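About us

Harnach Workshop
A shared room for people who build robots after work

Who we are

Harnach is a shared workshop for home builders of robots and small automatic machines. We are 30 members now. Some of us are engineers by profession, but more of us are not. We have a nurse, two bus drivers, a piano tuner and several people who are retired and have finally the time for what they wanted to do when they were twenty.

The workshop was started by Vlasta Ďurica and Ľudovít Jelínek. They lived on the same street and each had a half-built machine in the apartment. Vlasta was building a small arm for turning the pages of music, and Ľudovít had a cart that should carry firewood from the shed to the kitchen door. Both families were patient for a long time, and then they were less patient. In February of our first year they rented one room on the ground floor of the old Hájek print shop, and three other people joined before the heating was repaired.

We still have this room, and now also the one behind it. The street door opens at 4 p.m. Members have their own key and may come at any hour, but please no drilling or sawing after 9 p.m. There are apartments above us and we wish to stay on good terms.

What we build

Every member may bring their own project. It can be small, and it does not need to be useful. Beside these private projects we have always one common build, which belongs to the workshop and on which anybody may work.

The first common build was Nulby, a wheeled robot that followed a line of tape on the floor and carried a tray. Nulby was slow and made a left turn better than a right turn. We learned from it how to make a wiring plan before the wiring, and also how to keep old versions of a program. It stands now on the shelf by the door and holds the spare keys.

The present common build is called Kerar. The name was proposed by Sosina Alemayehu, after the stringed instrument her uncle plays. Kerar is a robot arm with a gripper, and the aim is that it can pick up small parts which people leave on the floor and on the benches, and put them in the correct box. We thought this would be the easy part of the project. A screw lying flat is a difficult thing to pick up, and a washer is worse.

Most of the work at the moment is with the gripper. Iveta Danko leads it, and she has changed the shape of the fingers many times. The first ones were too smooth and the next ones were strong but too thick at the tip, so they pushed a small part away before they could close on it. She draws each new version on paper first, in real size, and glues the drawing into the project book together with a few lines about what was wrong with the last one. I recommend this book to every new member. It is more instructive than anything I could write on this page.
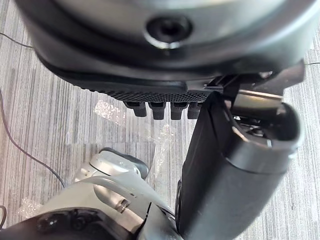
The software side is done by Mark Anthony Pangilinan and whoever sits next to him. Mark Anthony came to us with no knowledge of mechanics, and he says himself that he was afraid to touch anything which moves. Now he can take a joint apart and put it together again. In exchange he has taught eight of us to write simple programs for motion, me included, and I was not an easy student.

If you want to see the progress, come to an open evening. We do not make videos of Kerar very often. It takes a whole evening to prepare one, and we prefer to use the evening for building.

How we work together

We have few rules, but we take them seriously.

When a machine is under power, one person has a hand at the stop button. This person does not adjust anything and does not look in the telephone. If you are alone in the workshop, you may solder, program, measure and assemble, but you do not run a motor stronger than the one in a hand drill.

Borrowed tools go back to their place the same evening. Broken tools go on Ľudovít's desk with a note. He is not angry about broken tools - he is angry about broken tools without a note.

Each project has a box with the name of the owner. The big projects have also a corner of the floor, marked with tape. Please do not move another person's machine, even if it seems to be only a pile of parts. Ask first. The owner may know exactly where each thing lies.

We speak in the workshop several languages, and the common one is English. For most of us it is a second or third language, so you do not have to be shy about mistakes. If something is important, we draw it.

Equipment

In the front room there are four workbenches, two soldering stations, a drill press, a small lathe and two 3D printers. The back room is for assembly and testing. We have also a cabinet of electronic parts, sorted by Sosina, who asks that you close the drawers after you.

The lathe is older than any of us. It came with the building, and on its base is stamped the number 1798, which visitors like to take for the year. It is only a serial number. You need a short training before you use it, and Vlasta gives this training to anyone who asks.

Becoming a member

First visit us on an open evening, and then come two or three times as a guest. If you like us and we like you, you can become a member from the start of the next month. The membership is 30 euros per month and covers the rooms, the electricity and common materials such as wire, solder and screws. Printing material you pay by weight. Students and retired people pay half.

You do not need to have a project already. Several members came without one, helped with Kerar for some weeks and found in this way what they wanted to make. Children from twelve years are welcome on open evenings together with an adult.

Where to find us

We are in the courtyard of number 66, behind the green gate. The bell with our name does not work well, so please knock on the window to the left of the door. Bicycles can stay inside the gate. For cars there is unfortunately no place in the courtyard, but after 6 p.m. you can usually park on the street.

Questions about membership are answered by Iveta, and questions about tools by Ľudovít. Leave a message through the contact form and write which of the two it is for. We read the messages in the evening, and an answer can take a few days when we are in the middle of something.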